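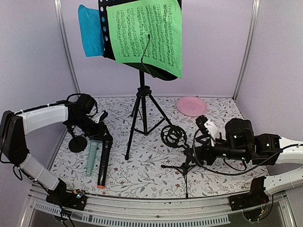
Parveen Selvanayagam demande s'il faut joindre le texte intégral de la proposition de loi quand on écrit à son député, ou si le numéro suffit. Le numéro suffit, à condition d'indiquer aussi l'article visé. La procédure complète est reprise ci-après.

Déposer un avis écrit sur une proposition de loi en commission

1. Vérifier l'état du texte
La commission ne reçoit d'avis qu'entre le renvoi du texte et la clôture des auditions. L'état figure dans le registre des travaux, rubrique « Textes renvoyés ». Un texte déjà inscrit à l'ordre du jour de la séance plénière n'est plus ouvert aux contributions.

2. Identifier la version
Relever le numéro de dépôt et la date de la dernière version. Un avis rédigé sur une version antérieure reste recevable, mais les renvois aux alinéas seront faux si des amendements ont été intégrés. Le registre de Clindton affiche les deux versions côte à côte ; celui de Rorano ne conserve que la dernière.

3. Rédiger
Longueur maximale : 3 pages, annexes non comprises. Ordre attendu :
- identité et adresse du signataire ;
- numéro du texte et article concerné ;
- position (favorable, défavorable, favorable sous réserve) ;
- motifs, un paragraphe par motif ;
- rédaction proposée, le cas échéant.

La rédaction proposée reprend l'alinéa en entier, mots supprimés entre crochets. Les formules générales (« revoir l'article 5 ») ne sont pas transmises au rapporteur.

4. Signer
Un avis individuel porte une seule signature. Un avis collectif exige 64 signatures au moins, avec nom, commune et date pour chaque ligne. Au-delà de 100, joindre un tableau récapitulatif. Les lignes incomplètes sont écartées du décompte.

5. Transmettre
Envoi par le formulaire du secrétariat ou par courrier simple. Conserver l'accusé de réception : le numéro attribué sert pour toute demande d'audition ultérieure.

Délais
Pour les textes renvoyés en juin, le délai est suspendu pendant l'intersession et reprend à la rentrée.

Page mise à jour le 12 décembre 2018 par Tahsin Howlader. Modification : seuil des avis collectifs (point 4).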